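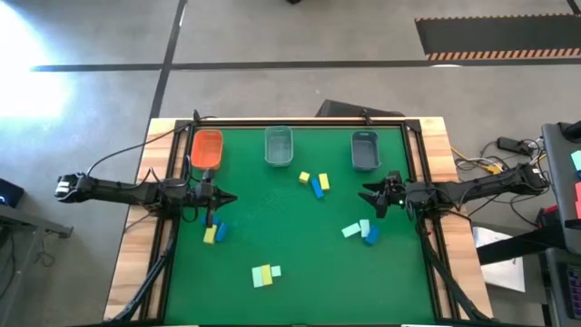
About Ceteck

Ceteck records demonstration data for two-arm robot manipulation. Customers send a task definition. We set up the station, train the operators, collect the episodes and deliver them checked and labeled.

The company was started by Nazar Kobzar, who still runs the operator training. It has 23 employees, most of them operators.

What we record

Tabletop work makes up most of our orders: sorting blocks into bins by color, handing parts from one gripper to the other, placing and stacking. Start layouts are changed between episodes according to a written plan. A standard order is 1,000 episodes. Smaller pilot sets of 40 are available for customers who want to test a task definition first.

How we record

Two methods are offered. In remote control, the operator drives both arms from a separate console and does not touch the robot. In hand guiding, the operator moves the arm directly and the joint positions are stored and replayed. Remote control is the default for two-arm tasks.

Each episode is reviewed by a second operator. Failed grasps are kept and tagged unless the customer asks for them to be removed. Joint states, gripper commands and video share one clock.

Software

Recording and review run on Clumomus, our in-house tool. Version 2 went into use in July and added side-by-side playback. Customers receive a read-only copy with each delivery.

Location

Our stations are in the Melnychuk building in Priltov. Site visits are by appointment.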